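Sleep and Sheets: What Do People in Trurncombe Really Put on Their Beds?

A project report for Home Textiles, handed in December 25, 2018

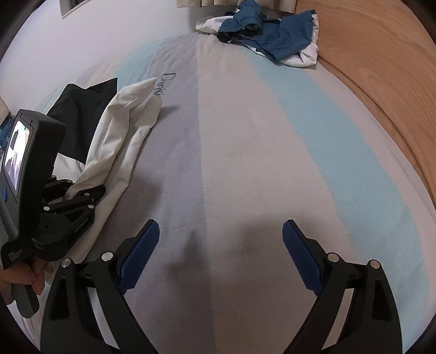 Figure 1. A striped fitted sheet with wide bands of color and a visible woven texture.

Why I picked this subject

My grandmother ironed her sheets every week of her life, and I grew up thinking that everybody did. Then I moved into student housing and found that most of my neighbors had one set of bedding, bought in a hurry the week before classes, and could not tell you what it was made of. I thought that was a shame, and also rather interesting, so when we were asked to choose a household textile for the fall project I put my hand up for bed sheets before anyone else could take them.

My question was a simple one. When people choose a sheet, what do they go by, and are they still happy with that choice after a good many washes?

How I went about it

In October I handed out a short questionnaire in my building and at the laundromat on Bustov Street, where the owner was kind enough to let me leave a stack of forms beside the change machine. I got 38 back that were filled in well enough to use. A few more had only a name and a coffee ring on them, and those I set aside.

I also did a small washing test at home. I bought three plain pillowcases from Virk, the discount store near the bus station: one cotton, one polyester, and one a blend of the two. I cut a square from each, measured it, washed it on warm, dried it on low, and measured it again. I had hoped to run 100 washes, but our machine is shared by the whole floor and people were beginning to give me looks, so I stopped much earlier than I had planned.

What people told me

Color and pattern came first by a long way. People talked about stripes and flowers with real affection, and several wrote extra lines in the margin about sheets they had as children. Price came second. Fiber content was hardly mentioned, except by people who said they got too warm at night, and those people had plenty to say!

Thread count puzzled nearly everyone. Many had seen 200 printed on a package and took it to be good, but could not say what was being counted. (It is the number of threads in a square inch of cloth, lengthwise and crosswise added together.) I had the same trouble before I began, so I have a lot of sympathy.

The most common complaint was about fitted sheets coming off at the corners. I had not put a question in about fit at all, and I wish I had.

What the washing showed

The cotton square shrank the most, nearly all of it in the first wash. The polyester square kept its size but began to pill along one side. The blend sat between the two and came out of the dryer with the fewest creases.

What I would change

I would ask about mattress depth, and I would borrow the Netum fabric scale from the textile lab to weigh the squares before and after - I only learned that we had one when the test was over. I would also like to hear from older people in town, as my answers came mostly from students. My grandmother has already offered to fill in a form, and she has asked for extra paper.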